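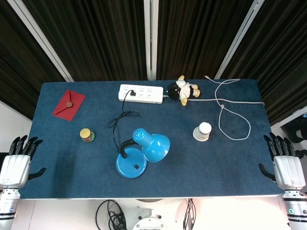

A desk lamp and power strip on a table covered in dark blue felt.

Koller opens free record-keeping evenings for small businesses in Tullton

Tullton, April 14, 2024 - Koller, the bookkeeping and tax practice on Numden Street, is opening its doors to sole traders and small partnerships for a new run of free evening sessions on keeping business records in good order. The sessions are meant for people who are very good at what they do for a living and would rather be doing it than sorting through a drawer of receipts, and there are more of those people in Tullton than you might think.

There will be 10 evenings in all, with 16 places at each, and the last is planned for September. Every session stands on its own, so anyone who misses one (or who only hears of them halfway through the summer) is very welcome to join whenever it suits. Tea and something to eat will be put out beforehand, as many of those coming will be on their way home from a day's work.

The idea grew out of a survey Koller sent to its own clients over the winter. Of those who replied, 82 per cent said that gathering the paperwork for their tax return was harder than filling in the return itself. Several wrote long and rather touching notes in the margins, describing invoices kept in glove boxes, mileage jotted on the backs of calendars and one set of accounts that had spent most of the year in a biscuit tin.

"We read every one of those replies, and I must say I recognised myself in a good few of them," said Imani Sang, who leads the small business team at Koller. "My parents ran a shop, and the books were done at the kitchen table with everybody talking at once. People come in to see us and the first thing they do is say sorry for the state of their papers. I would so much like them to stop saying sorry. If they can spend an evening with us in spring and go home with a system they will really use, then January becomes a much quieter month for everyone, and that includes us!"

The early evenings cover the groundwork: what to keep and for how long, how to separate business spending from household spending, and what to do when a receipt has faded or gone missing. Later ones move on to working from home, claiming for tools and equipment, putting money aside for the tax bill, and taking on a first employee. One evening is given over entirely to partnerships, where two or more people share the books and do not always agree on how they should be kept.

Those who come are encouraged to bring their own papers along, in whatever state they happen to be. Koller's staff will be on hand to help with general questions, though they cannot give full individual advice on the night - anyone who needs that can arrange a separate appointment.

The programme is supported by a grant of £2,000 from Berkar, the local stationery supplier, which will pay for printed workbooks and a ring binder for each person attending. The workbook has a section for every month of the tax year and has been written in plain English from beginning to end.

Places are free but do need to be booked, either at the Koller front desk or by telephone during office hours. You do not have to be a client of the firm to attend, and there is no obligation to become one afterwards. The meeting room is on the ground floor with step-free access from the street.

About Koller
Koller provides bookkeeping, payroll and tax return services to sole traders, partnerships and small companies in Tullton and the surrounding villages.

Press enquiries
Imani Sang, Koller, Numden Street, Tullton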